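21/01/2022, frozen bar trials, batch 2

Still not sold on the Tukon stabilizer. The Lavulbridge supplier swears it keeps fruit ice smooth, and I can believe it does something, but I tasted three of the mango bars against plain sugar syrup and couldn't pick the difference blind.

Mix as poured:

- mango puree, 165 g
- coconut milk, 120 g
- lime juice, by taste (too much, again)
- Tukon, the smallest scoop

The Drernus molds claim a clean release. Two bars left their tips behind. Warm water for a few seconds fixed the rest, same as with the cheap molds.
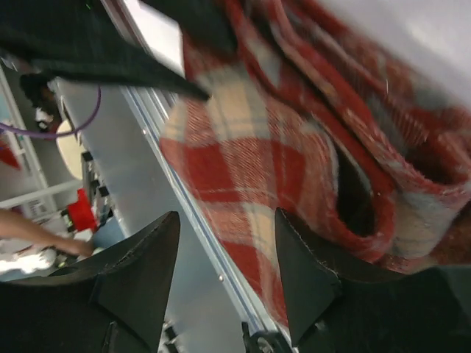
*Plaid blanket, one end rolled over.*

Sugar is my real suspect. The Rostami recipe card says you can cut it and lose nothing. I cut it and got a bar that bites like an ice cube. Put it back next time before blaming the freezer. Also, the card gives no freezing time at all, so "overnight" is my guess at what they meant.

Crushed pretzel on the outside: good at first, soggy by the end of the bar. Would try it with a chocolate shell between, though that's a lot of fuss for a popsicle.
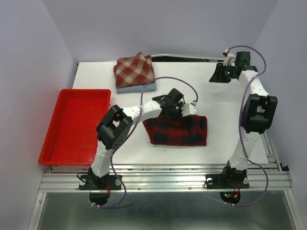
*Red tray at left, folded cloths toward the back.*

To do: repeat with full sugar, no Tukon. If those come out smooth I'm not reordering in April.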